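About Girkden

Girkden is a small research group that works on how robots learn to handle clothes. Khoa Doãn and Đức Khổng started it after a disagreement over whether a machine could be taught to fold by people who don't fold especially well. They are still having it, with better data.

Our main project, Kimov, learns from hand-held gripper recordings made in ordinary bedrooms. The set stands at 1,225 recordings as of October, and we throw out fewer than we used to.
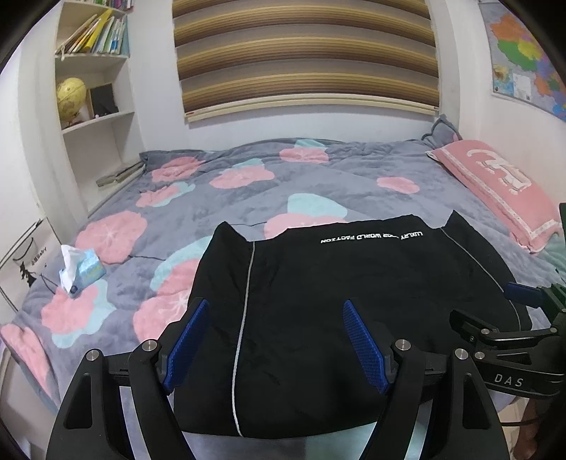 Kimov's method is to guess where the edges of a garment are before deciding where to pinch. Our first version looked for outlines and did well on white tables, which few people sleep on. Dark clothing on a comforter with big pink and turquoise flowers is a fairer test, and reflective stripes on a black garment give the model something to argue with. Training on rooms like that cut failed first grasps from 13 in a hundred to 5. Sleeves remain a sore subject.

We publish our misses along with our hits, in a separate and much longer file. Đức writes the notes and Khoa takes out the adjectives.

The group has 10 members and shares a floor with Firside, who build the arms and would like them back in one piece. Visitors are welcome after 2 p.m. Bring laundry if you like, but expect it back unfolded.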